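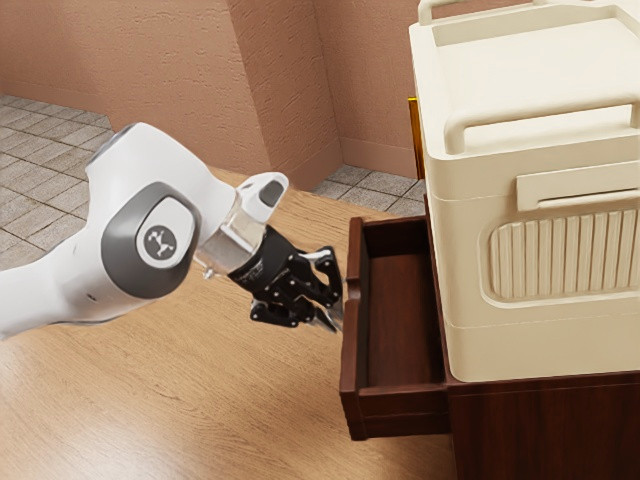 Drawer practice in the sim. White arm, black hand, one wooden drawer, fingertips right at the front panel.

OK, a thread about work, because I've been talking my family's ears off about this and they've asked me to put it somewhere else. I'm on the kit bench at Brindthorpe, the Bumham site. We pack parts kits for repair crews. Lots of drawers. So many drawers!

Our bench setup is getting an arm in December. We call it Savo. Before it touches anything real it has to practice in simulation, and for the last 7 weeks I've spent part of every shift sitting with the people who build the practice rooms. Me! I pack gaskets!

What I didn't expect is how much they want to know about stuff my hands just do. How do you open a drawer that sticks? (Two fingers behind the lip, pull low, and stop when you feel it give.) I had never said that out loud before. Ruairi Ritchie typed it up word for word and it's in the test notes now.

The practice rooms don't look like our shop at all, by the way. More like somebody's house. I asked about that and Ruairi said a drawer is a drawer, they want the hand to cope with any of them. Fair enough, ours don't match each other either.

Last batch was 1686 tries at opening and closing. I watched maybe 8 of them before my coffee ran out. You start rooting for it. There's a moment when the fingers are curled and just about on the front panel, and everybody at the desk leans in.

So what changes for us? The plan is that Savo takes the bottom rows, the ones you have to squat for. Baiba Org has been on this bench longer than anyone and her knees are very much in favor. She asked if it could start tomorrow.

We keep the checking, the odd-shaped stuff, and anything a crew calls in as a rush. Two of us are also training to run the arm from the Azar panel, which means learning when to pause it, how to reset it, and how to tell it a drawer has moved. I signed up the same morning the sheet went up.

Not everyone is thrilled, and I get it. People asked straight out about hours. What we have in writing is no cut to bench hours through the first year, and we go over it again after that. I'd like it to be longer and I said so in the meeting.

But I do love this part of the job now. I come home and open the silverware drawer slowly and watch my own fingers. My kid thinks I've lost it.

Next up is closing a drawer without slamming it, which frankly half our shift could use some practice on too. More when I've seen a few runs!

Contact | © Bumham Bench Notes | Back to top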